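Home | Forums | Standards & Good Practice | Search | Log in

Bench rules for hand-held grippers – who follows them?

stoslow_dave
Our new rule sheet wants a pad inspection every 100 takes and a full marker check every 900. Where do these numbers come from? I've asked twice and been sent the same PDF.

kettlewell
Someone's old spreadsheet, I'd bet. We log a pad check at the start of each session and leave it there.

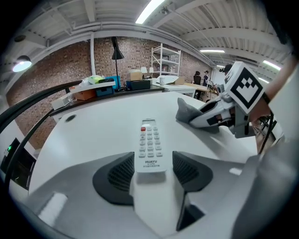

Huia Prendergast
Bench lead, Zallivbridge

The pad rule I can defend. A remote lying lengthwise between two textured pads, with rubber buttons facing up, is a fair test of whether a grip standard means anything. Ours says "secure hold" and never defines it. The marker rule is weaker. The cube stands up on top of the assembly, so any knock deserves a look there and then, whatever the count says.

stoslow_dave
So you'd drop the 900?

Huia Prendergast
I'd drop it tomorrow. I'd add one on cables, mind – keep them off the working area.

drolier_tech
Disagree. Without a number people skip it. We went through our November logs and 89 sessions had no marker check written down at all.

kettlewell
Not written down isn't the same as not done.

drolier_tech
Try telling an auditor that.

Comments (3)

Hrytsenko: Our limit is 1,000 and it's just as arbitrary.

m_oakes: Can someone post the PDF?

stoslow_dave: Sent you a message.

Contact us | © Bench Standards Forum | Back to top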